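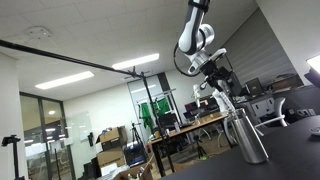

Mulugeta Wubshet
Walks Editor, The Plendby Rambler

The July walk to Zirnton drew 22 people, two dogs and one man who thought he was queuing for the bus. He came along anyway and was better company than some of our members.

I'd like to use my space this month to talk about the word "easy." The leaflet says the Laizer Hill loop is easy. The leaflet was written by someone going down it. Going up, there are 392 steps, a stile built for giraffes, and a bench placed exactly where you no longer need one. 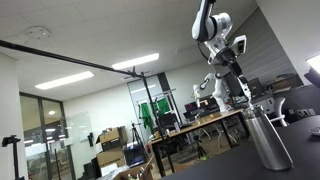 Water is the other matter. The tap at Zirnton church has been dry all summer, and the pub opens when it feels like it, so please carry your own. A plain steel bottle with a narrow neck, like the one standing on the table, will do nicely and can be dropped down Laizer Hill without much harm. Mine has made the trip twice. A paper cup of coffee from the station does not count as supplies, and the person I have in mind knows it.
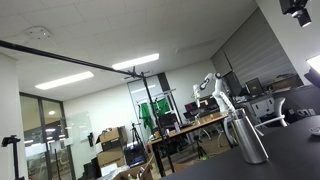 Our next outing is Sat 16 November, meeting by the Plendby station clock, which is slow, so go by your own. We leave promptly and will be out for most of the day. Bring lunch, a hat and dry socks. The route is moderate, and this time I wrote the leaflet.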